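Textile banks in Gandstead and Storneck: what we collect and where it goes
Notes for the talk to the parish meeting, Jan 12, 2021

Opening

Thank them for having us. Say that the talk is fifteen minutes and questions can come at any point.

Start with the two towns. Gandstead has had textile banks in its car parks for years. Storneck had none until the Relex contract began, and people there either drove over to Gandstead or put old clothes in the bin. Ask for a show of hands: who has used a bank since Christmas? January is always the heaviest month for us, so expect plenty.

The figures

There are 8 banks across the two towns now. Last year they took in 3,977 bags. The year before it was 2,771. Most of the rise came from Storneck, where the bank by the library fills faster than any other and has to be emptied twice a week.

Don't spend long on this. The table is on the handout for anyone who wants it by site.

What happens to a bag

Bags go to the Villalobos depot on the ring road and are opened by hand. The first sort is quick. Coats, shoes, bedding and general clothing each go to their own cage. Anything damp is pulled out straight away, as one wet towel can spoil a whole cage over a weekend.

The second sort is slower and decides the price. Good clothing goes to the shops. Worn clothing goes for export or to be cut into wiping cloths. The rest is shredded for filling – mattresses, car seats, sound insulation.
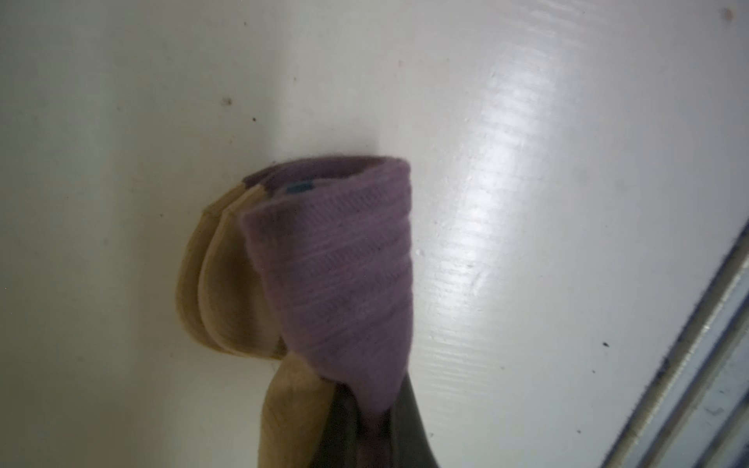
Small items are where we lose the most. A coat that comes in alone is still a coat, but gloves and socks are only worth something to the shops in pairs, and the sorters don't have time to search a cage for the other half. Please ask people to check what they are bundling together before it goes in the bag. A purple sock with a tan one makes a bundle, but it doesn't make a pair, and it will be sent for shredding even if both are nearly new. Shoes are the same. Tie them by the laces or put an elastic band round them.

What we can't take

Duvets and pillows with feather filling. Carpet. Anything with paint or oil on it. School uniform with a badge can go in, but the uniform swap at Storneck will make better use of it, so mention the swap here and give the opening times from the handout.

Zips, buttons and small holes are all fine. People often cut the buttons off before donating. Ask them to leave them on.

Problems at the sites

Bags left on the ground are the main complaint. They get rained on or pulled open, and then we have to pay to have them taken away as waste. If a bank is full, the number to ring is on the front panel. Someone will come out by the next working day.

Gandstead station car park: the bank has been moved 2 bays along for the resurfacing. It will go back when the work is done – we don't have a date yet.

Questions

Likely ones are who gets the money, whether clothes need ironing (no, washed and dry is enough), and whether the village hall could have its own bank. For the last, the lorry needs room to turn, so take down a contact and offer a site visit.

Leave the spare handouts on the table by the door.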